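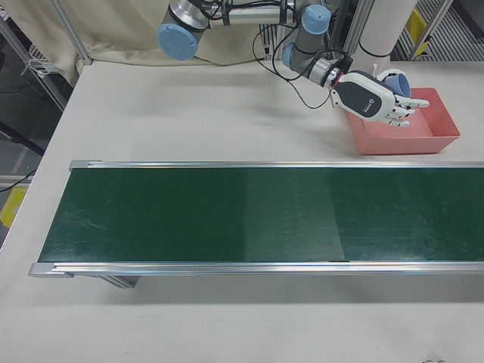 Abb. 1: Roboterarm mit weißer Hand über dem rosa Tablett

Projektbericht Sportwissenschaft
Wer fehlt am Spieltag? Ausfälle und Rückkehr ins Training bei zwei Fußballmannschaften
Bearbeitet von Chutima Rattanakul und Nuanchan Srithong
Abgabe: 29. August 2025

1. Worum es geht

Ausfälle vor wichtigen Spielen. Kennt jeder aus dem Profifußball, im Amateurbereich schaut aber kaum jemand genauer hin. Wir wollten wissen, wie lange Spieler nach einer Muskelverletzung fehlen und wie sie wieder einsteigen. Untersucht wurden die Mannschaften SV Onach und FC Giden, beide aus derselben Liga, beide mit Training am Abend auf Kunstrasen.

Ursprünglich sollte noch Mokumville dazukommen. Hat nicht geklappt, der Trainer hat im Mai gewechselt und der neue wollte erst mal Ruhe im Kader. Verständlich, für uns blöd, weil der Vergleich mit einem Rasenplatz damit weg war.

2. Vorgehen

Daten aus den Trainingslisten der laufenden Rückrunde, dazu ein kurzer Fragebogen. Insgesamt 400 Einträge, jeder Eintrag ein Spieler an einem Trainingstag. Erfasst wurde: anwesend, abwesend verletzt, abwesend sonstiges, Teiltraining. Die Kategorie Teiltraining haben wir erst später eingeführt und die alten Listen dann nachgetragen, so gut es ging. Bei Onach fehlten dafür Angaben aus zwei Wochen, die stehen als „unklar" in der Tabelle.

Eingetragen wurde über Meesuk, das Formular haben wir selbst gebaut. Lief auf dem Handy meistens ok, nur die Datumsauswahl war nervig.

Den Fragebogen haben 20 Spieler ausgefüllt. Fragen zur letzten Verletzung, zur Pause, zum ersten Spiel danach. Freiwillig und anonym, Trainer haben die Bögen nicht gesehen.

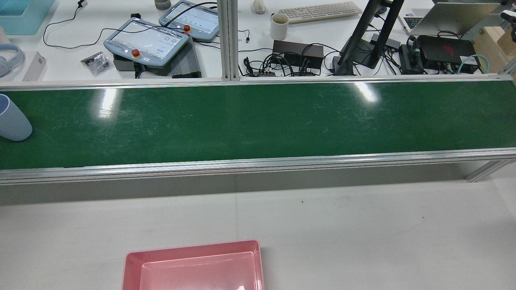
Abb. 2: Grünes Förderband, am linken Ende ein liegender Becher

3. Ergebnisse

Häufigste Angabe war der hintere Oberschenkel. Danach Wade und Adduktoren, fast gleichauf. Rippe und Schulter kamen nur als Prellung vor und wurden nicht mit ausgewertet, obwohl die Spieler damit teils auch pausiert haben.

Etwa 70 Prozent der Befragten sind nach eigener Angabe direkt ins volle Mannschaftstraining zurück, ohne Zwischenstufe. Das hat uns überascht. In den Listen sieht man es auch: verletzt, verletzt, anwesend. Teiltraining steht selten dazwischen, bei Giden öfter als bei Onach. Kann an der nachgetragenen Kategorie liegen.

Einsatz im Spiel: viele standen schon am nächsten Wochenende wieder im Kader. Vor dem direkten Duell der beiden Mannschaften besonders. Onach hat da einen Innenverteidiger aufgestellt, der in der Woche davor laut Liste gar nicht auf dem Platz war. In der Halbzeit ausgewechselt, Grund nicht notiert.

Als Grund für die schnelle Rückkehr wurde meist genannt, dass sonst der Stammplatz weg ist. Druck vom Trainer kam in den Bögen kaum vor, eher Druck von einem selbst. Ein Spieler schrieb nur „Derby halt".

4. Diskussion

Die Zahlen sind klein. Kein Anspruch auf Repräsentativität, zwei Teams, eine halbe Saison. Trotzdem finden wir, dass ein einfacher Stufenplan sinvoll wäre. Vorschlag: 3 Einheiten mit Steigerung, erst Laufen und Passen, dann Richtungswechsel, dann Zweikämpfe. Erst danach Kader. Bei Giden wurde der Plan dem Trainer vorgestellt, er will ihn zur neuen Saison ausprobieren.

Beim Auswerten waren wir uns nicht ganz einig, wie stark man den Plan empfehlen soll.
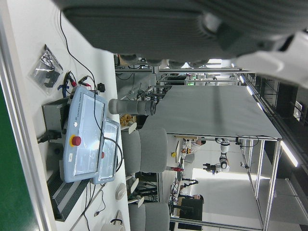
Nuanchan Srithong wandte ein, ein fester Plan bringe wenig, solange der Kader so dünn sei, dass am Ende doch jeder spiele, der laufen könne; man müsse zuerst mit den Trainern über die Kadergröße reden. Der Punkt bleibt hier offen stehen.

5. Offene Punkte

Rohdaten von Onach noch bereinigen (doppelte Einträge nach Ostern). Minuten pro Spiel wären gut gewesen, hatten wir nur für Giden. Torhüter am besten getrennt auswerten. Mokumville fürs nächste Semester nochmal anfragen, Kontakt liegt bei Chutima.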